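# Collecting Demonstrations for a Pick-and-Place Policy

Group report, Robot Learning module
Authors: Fatima Jibrin, Kayode Olaniyan, Lorne Chisholm
Supervisor: Nneka Ojo
Submitted: 2022-04-04

## 1. Aim

The project set out to collect a set of demonstrations for a single manipulation task and to find out how much the consistency of the operator affects the policy trained on them. The task is to pick up a small cube and release it inside a basket. It was chosen for being short, easy to reset and easy to score by eye.

We did not design a new learning method. The policy is plain behaviour cloning, using the training code kept by the Furkbridge lab with the default settings. All our effort went into the data.

## 2. Equipment and software

One arm with a parallel-jaw gripper was used throughout. The operator moves it with a hand controller, and the commands are logged together with joint positions, gripper opening and camera images. Logging is done by Haruna, the lab's recording tool, which writes one folder per episode. A second script, Flamness, reads the folders and checks them before they go into the training set.

Haruna stamps each message with the time it was received. In the first week the images were arriving late compared with the joint data, and episodes recorded in that week were thrown away. Wellington Queiroz changed the image driver to stamp at capture, after which the offset was small enough to ignore.

## 3. Protocol

An episode starts with the arm in the home pose and the gripper open. The operator then:

1. moves above the cube and lowers the gripper;
2. closes the gripper and waits for the logged opening to settle;
3. lifts, carries the cube over the basket and opens the gripper;
4. returns to the home pose and stops the recording.

Start positions for the cube came from a printed list of 24 table positions, shuffled for each session. The basket was moved between sessions but not within one. An operator who missed the grasp was allowed one more attempt in the same episode, and such episodes were marked `retry`. Episodes with a second miss were marked `fail` and kept in a separate folder.

Sessions were limited to one hour. Lorne's early trials ran longer, and his later episodes in those trials had visibly jerky approach paths when plotted.

## 4. Checks before training

Flamness rejects an episode if any of these hold:

- a gap in the joint log longer than three control steps;
- no gripper closing event;
- the final pose is too far from home;
- the label file is missing or empty.

The third rule caused the most rejections. Operators tended to stop recording as soon as the cube was released. We considered trimming all episodes at release instead, but the policy then had no examples of moving away from the basket, and in an early test it stayed there.

After checking, 1251 episodes remained. They were split by session, so that no session appears in both training and test data.

## 5. Findings

Three operators contributed to the set. Policies trained on one operator's data gave smoother motion than the policy trained on the mixed set, but were worse when the cube lay near the edges of the area. The mixed policy reached these positions more often and hesitated before closing the gripper. We put this down to a difference in habit: Fatima closes during the last part of the descent, whereas Kayode stops first and then closes.
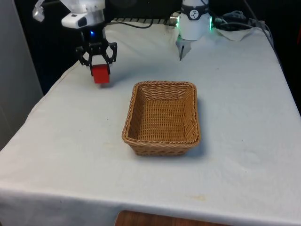
**Should the retry episodes be kept in the training set?**

Keep them, provided they are labelled. They are the only episodes in which the gripper closes on nothing and then opens again, and without them the policy carried on to the basket after a missed grasp.

## 6. Limits and further work

Only one object and one basket were used, so nothing can be claimed about other shapes. Scoring was done by the person who ran the test, which should be changed. The closing habit should be fixed in the protocol before any more data is recorded, with a written rule on when the gripper may start to move.

The Grornia group plans to reuse the set in August with a different policy. Raw folders, including the rejected ones, are on the lab drive with the Flamness report for each session. Label files for the first six sessions use the old field names and need converting with `relabel.py` before loading.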